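Lemden Lapidary and Jewellery Group > Meetings > Minutes

Minutes, 2026-07-18

Written up by me, Nazma Bepari, because Hashini did the last three and says her hand has gone on strike. I've put things in the order we talked about them, so it wanders a bit.

Present: Gayan Paul (chair), Parveen Jayasinghe, Debashish Ekanayake, Hashini Wanigasekara, me. Apologies from nobody I know of, but if you sent some and I missed them, sorry!

Last minutes. Agreed, with one change. The stone Parveen showed us was a spinel and I'm told it went down as a garnet. Parveen was very nice about it.

Opals. We spent far longer on this than planned, and I enjoyed every minute. Debashish brought the parcel of rough he bought from Lestico and tipped it out on a tea towel so we could all have a rummage. Most of it is potch, with a few pieces showing a good green flash along one side. He wants to use the thin ones for doublets and asked what backing people like. Gayan always uses black potch, Hashini uses ironstone if she can get it, and I said I'd only ever done one and it came apart in my hand (it did, I was gutted). Hashini thinks I rushed the glue. She's offered to go through it with me and anyone else who fancies it, and we'll fit that in at the next bench evening. Bring your own epoxy, please, as the group tube has set solid.

That led on to a question that gets asked nearly every time we have visitors, so Gayan wanted a proper answer in the minutes for people to refer to.

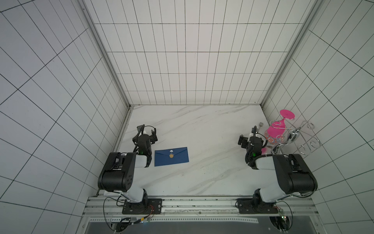 Can you put an opal doublet in water?

A quick rinse does no harm, but don't leave one to soak. Water can creep in along the glue line over time and turn the stone cloudy, and once that's happened it's hard to put right. Wipe it with a soft damp cloth, dry it, and keep it well away from the ultrasonic. A solid opal is less fussy about a wash, though I'd still keep that out of the ultrasonic too.

Parveen added that we ought to be saying "doublet" on the sales cards every single time, with no shortening it to "opal". All agreed. I'm to check the cards we've already got in the box, and redo any that are wrong.

Polishing. The Flirner wheel is running out of true again and it's putting little flats on cabochons. Gayan has had it apart twice. He thinks it's the bearing, Debashish thinks it's the arbor, and there was some back and forth that I stopped writing down. A new bearing is £40, so we'll try that first. Agreed. Gayan to order. Please use the other wheel until he says it's all right, and please wash the cerium oxide off your hands before you touch the tap handles. Pink taps again this month.

Summer sale. We've booked two tables at Lemden Hall, same end as last time, near the door. Hashini made a plea for better lighting, as the opals looked like gravel last year under those strip lights. I've got a couple of clip-on lamps at home that we can have. Takings last summer were £165 and Parveen reckons we'd have done better with more small things at pocket-money prices, so tumbled stones, little agate slices, that sort of stuff. I'm all for it. Debashish will make up some bags.

We also talked about whether members should price their own pieces. Hashini says yes, Gayan says people are far too modest and sell a week's work for the cost of a sandwich. We left it that you set your own price but show it to someone else first.

Books. Parveen is giving the group a box of her late uncle's gem books, with the Jayasinghe bookplate still in the front of most of them. Lovely old thing on sapphires that I've already borrowed. Thank you, Parveen. There's a sheet inside the lid to sign when you take one.

Any other business. Debashish has lost a pair of brass dop sticks, his initials on the end. Gayan would like the chuck key back. Hashini has around 5 kilos of mixed agate going free, first come first served, bring a strong bag.

Next meeting, same place, and it's my turn for biscuits.

N.B. (my initials, and also do note the bit about the taps)

Recent items
Bench evening: bring your own epoxy
Sale cards: how to word them
Borrowing from the book box
Setting a cabochon in a plain bezel
Minutes of the previous meeting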